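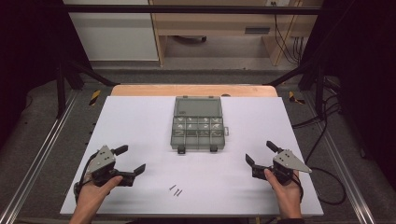

Where do all those plastic salon capes go when they wear out?

Into the landfill, mostly, along with the foil, the color tubes and the little neck strips that never quite stick. Vellent would like to change at least the first part of that, and starting this month all of our chairs are in on it.

Some background for those of you who only come in to be made beautiful and leave. A polyester cape lasts us a couple of years if the snaps hold out, and the snaps do not hold out. Last June Gert Kruger, who does our ordering and takes it personally, went through the back closet and found 76 retired capes in garbage bags, some of them in a shade of mauve we gave up two owners ago. He couldn't bring himself to throw them out. He also couldn't bring himself to put them anywhere else, so we've been storing towels in the restroom ever since.

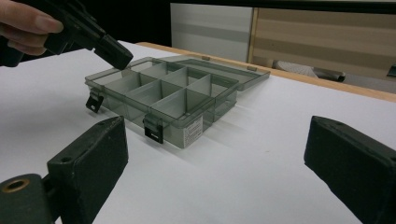 Then Marthinus Nkosi over at the Musow shop told us about a small outfit called Musness that takes worn-out capes from salons, cuts around the bleach spots and sews what's left into tote bags and shower caps. They want them washed, dry and free of hair. You would think a hair salon could manage that. We ran the mauve ones through the machine twice and then went at them with a lint roller, and Gert would like it known that he went through 20 refills.

Musness has taken in 3,173 capes so far from shops like ours, and 1,209 of those came in one delivery from a beauty school that was closing its doors. Our own contribution looks modest next to that, but we got our closet back and the towels have gone home.

So what does this mean for you? Very little, which we know is how you like your good causes. You'll see new capes at the chairs, in black, with a hook closure where the snap used to be. If yours feels snug, say so before the shampoo and we'll let it out a notch. The old ones will be collected in the bin by the coat rack, and if you cut hair at home and have a cape on its last legs, you can drop it in there too. Please wash it first. Please also empty the pockets, if you are the person whose cape has pockets.

The tote bags are for sale at the front desk as long as they last. Bring one in on your next visit and we'll take up to 20 percent off a bottle of conditioner, depending on the size of the bottle and the mood of whoever is at the register. The mauve ones are selling faster than the black, and we have decided not to think about what that says about our taste over the years.

Bin open from 2/2/18, during regular hours.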